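Sorting season is here!
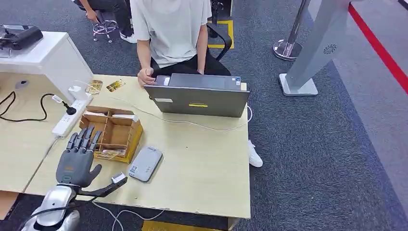

A divided cardboard box on the desk, with a few flat bits in it so far.

I spent most of October going through my late aunt's seed packets, and I'm still not done (my kitchen table would like a word). She saved everything. Beans, poppies, three kinds of squash, and an envelope marked only "the good ones, from Viktória." That would be Viktória Kelemen, who ran the Fledard garden club for years, so I called her up. She had no idea what they were either! We're planting them in spring to find out.

If you have old seeds at home, try a sprout test before you toss them. Lay ten on a damp paper towel, roll it up, slip it in a bag and leave it somewhere warm. Check after 7 days. My 1998 tomatoes gave me four out of ten, and I was thrilled. The parsnips gave me nothing, but parsnips never keep.

Our seed swap is 6th December at the Sperling Street hall, doors at ten. Bring what you have, labeled please, with the year if you know it. Lungile Visser is bringing 27 kinds of lettuce, and I plan to be first in line. Coffee is free, and Busisiwe is making her ginger cake again.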